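四千回目の袖
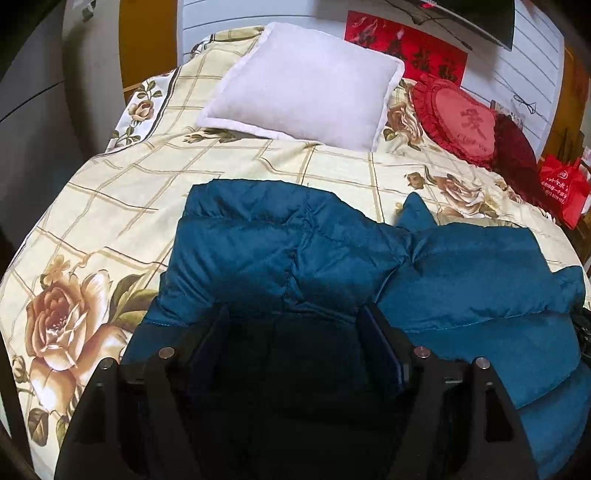

ジスラン・ロビショーは四月から、服をたたむ動作ばかりを集めていた。手持ちのグリッパーは二種類ある。プラルトステッド社の平行爪と、セレル社の試作品で、どちらも指は二本、重さの差は五十七グラムだった。持ち比べてもわからない差だが、二百回つまむと手首にはわかる。

「今日はどっち」と、電話の向こうでロンダ・ペナーが言った。

「午前がプラルトステッド。午後はセレル」

「上着は?」

「中綿のやつから始める」

中綿の上着は難しかった。表地がすべり、畝のあいだに指が沈む。深く入れると下の掛け布団まで一緒に持ち上がり、浅いと布が逃げる。ジスランは袖口から三センチのところに爪を当て、ゆっくり握った。袖が上がった。胴の上まで運んで離すと、空気を含んだ袖は少し戻った。もう一度押さえ、記録表に「戻りあり」と書いた。

ロンダはイラックの事務所で、届いたデータを腕に流している。腕の名前はマクファーソンといった。前の担当者がつけた名前で、由来を聞く前にその人は辞めてしまった。マクファーソンはタオルなら失敗しない。上着になると、袖をつかんだところで止まる。

「昨日も止まった?」

「止まった。十一秒待って、離した」

「離したのか」

「そう。前は握ったまま止まってたのに」

ジスランは手元のグリッパーを見た。昨日の自分の動作を思い返すと、たしかに何度か、つかんでから迷って離している。布団を巻きこんだときだ。失敗として印をつけたつもりだったが、印のない回があるかもしれない。

「それ、おれの癖だと思う」

「調べる。何番くらい?」

「二千番の少し前から」

電話を切らずに、彼は作業を続けた。キーを打つ音が聞こえ、ときどき止まった。袖、反対の袖、裾。裾を襟のほうへ折ると、上着は厚い座布団のような形になる。それをまた広げる。広げるほうが時間がかかる。

昼にパンを食べ、グリッパーを替えた。セレルの試作品は握りが軽く、閉じ終わる手前で一度引っかかる。平らな布なら困らない。中綿では、その引っかかりのところで生地が半分すべり出た。彼は握る速さを落とし、爪の角度を寝かせてみた。十回のうち八回は持てるようになった。記録表の備考欄に角度を書き、次の十回は元の角度に戻した。結果は五回だった。

三時すぎに、ロンダがまた話しはじめた。

「あったよ。印のない失敗が三十一」

「多いな」

「抜いて学習し直す。夜には動かせる」

「セレルのぶんは混ぜないでくれ。閉じ方が違う」

「別にしてある。備考も読んだ。寝かせたほうがいいんだ?」

「中綿はね。シャツはまだやってない」

彼は上着を広げ直した。通し番号は三千九百九十九まで来ていた。次の一回で、爪は袖口をとらえたが、布団の端も少し噛んだ。ジスランは離さず、そのまま低く引いて布団だけを落とし、袖を胴の上に置いた。

「いまの、四千番」と彼は言った。「途中で噛んだけど、成功でいい」

「了解。離さなかった?」

「離さなかった」

キーを打つ音がした。彼は四千番の欄に丸をつけ、上着の襟をつまんで、また広げた。

夜の九時に、ロンダから短い文が届いた。マクファーソンは袖をつかみ、四秒止まって、それから運んだ。置いた場所は肩から大きくずれていた。ジスランは「ずれは明日見る」と返事を書き、グリッパーの電池を充電器に差した。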